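Bottle return in Flerngate

Bottle return in Flerngate is the system by which used plastic bottles are collected, sorted and sold for reprocessing in the town of Flerngate and the nearby villages of Erero and Riltia. It is run by the town's public works office and paid for by a small deposit added to the price of bottled drinks.

History

Before the deposit was introduced, bottles were collected with other household trash and taken to the landfill outside Erero. The first return point opened behind the Flerngate market hall and accepted clear bottles only. Colored bottles and those that had held cooking oil were added later, after the Pongsiri plant began to buy mixed bales. Riltia joined the system last and for a time sent its bottles by river.
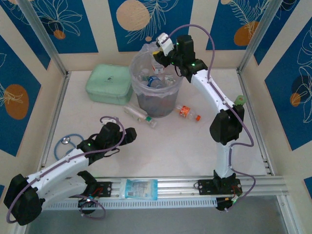
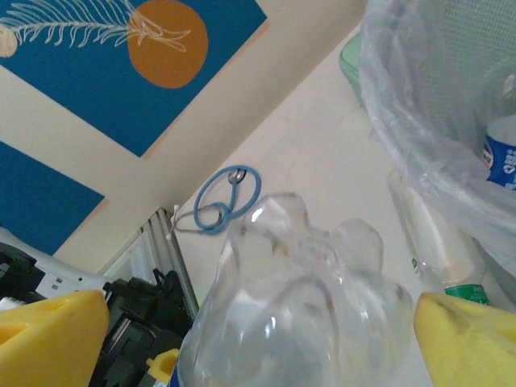
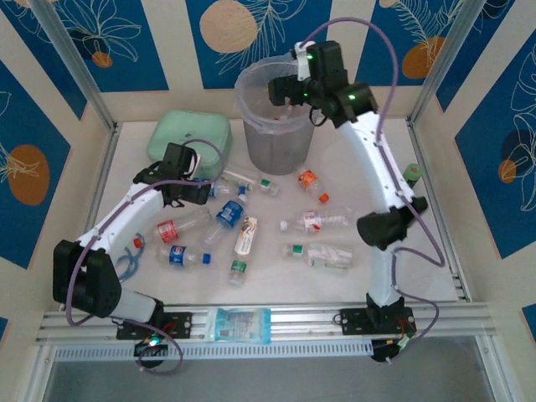

Clear plastic trash can (first picture); plastic bottles on a white floor (third picture).

Operation

The system has 114 return points, most of them in grocery stores and school yards. Bottles must be empty, and labels may be left on. Caps are accepted but are sorted separately, as they are usually made of a different plastic. Stores with a return point keep a share of the deposit to cover their costs.

Collected bottles are taken to one of 4 depots, where they are divided by color and pressed into bales. The Erero depot handles the largest share and is the only one that works at night. Bales are then moved to the Pongsiri plant, where the plastic is washed, shredded and sold as flake - mainly to makers of packaging strap and carpet backing.

Results

In the most recent year reported, the depots shipped 1,886 bales. Returns are highest in August and fall sharply in February. Bottles without a deposit mark, mostly brought in from outside the area, remain a cost to the system, and the office has twice proposed a handling fee for them.

See also

Erero landfill
Flerngate market hall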